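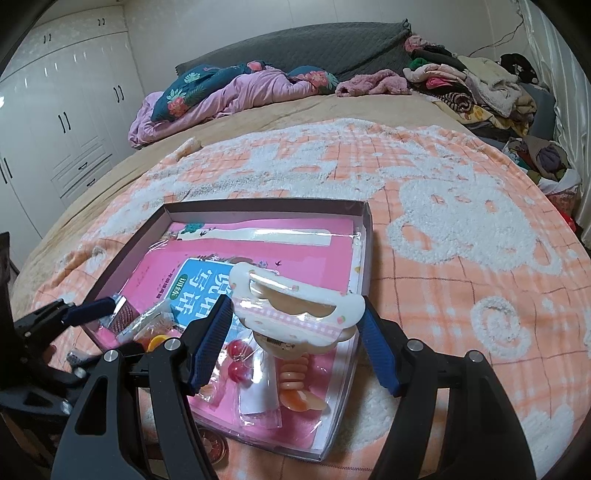
The white claw clip over the box, in the Feser grips.

May, evening. Second session with the Feser hand-held grippers, the pair Vavberg is offering on trial. I set up on the bed again because the blanket gives a bit and the table doesn't. Trial price is $400 for the pair, 5 weeks, and they go back to Varholm if I say no.

The ribbed blue pads are the best part of the kit. Hair clips are awkward shapes and the old set from Peñalver had smooth tips that I never liked. My complaint is the handle. My thumb is sore tonight, same as after the first session - the spring is too stiff for my hand. Wrote that on the form under comfort and gave it a 2.

Pearl clip, watch and bag of beads were on the list too.
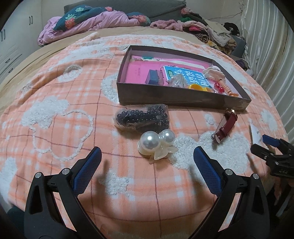
Iñaki Lozano wrote back before dinner that the spring can be swapped for a softer one, that it takes a small hex key, and that I shouldn't score the handle until I've tried it. Fine. I left the 2 in pencil. He's mailing the spring from Varholm.

Still need to ask whether spare pads cost extra. The Vavberg sheet only lists the grippers and the case.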